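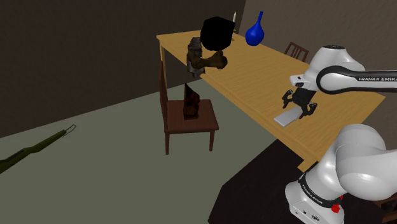 Do simulated arms need safety rules too?
Kumudini Pramanik
Hi all! Our club at Vesmont writes its own rules for arm work, and I wondered whether speed limits and keep-out zones belong in simulation as well (nothing can get hurt, after all).

Sunil Mridha
Oh, please keep them in! Habits carry over, and ours certainly did.

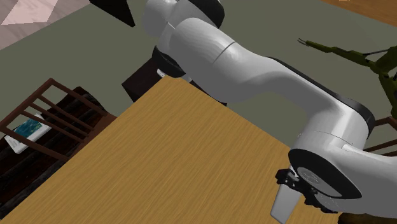 I'd also log every limit you change, with your initials, and have a second person read it before anything goes to the real arm.

Angelica Villanueva
We just cap speed at 15 percent. Works fine.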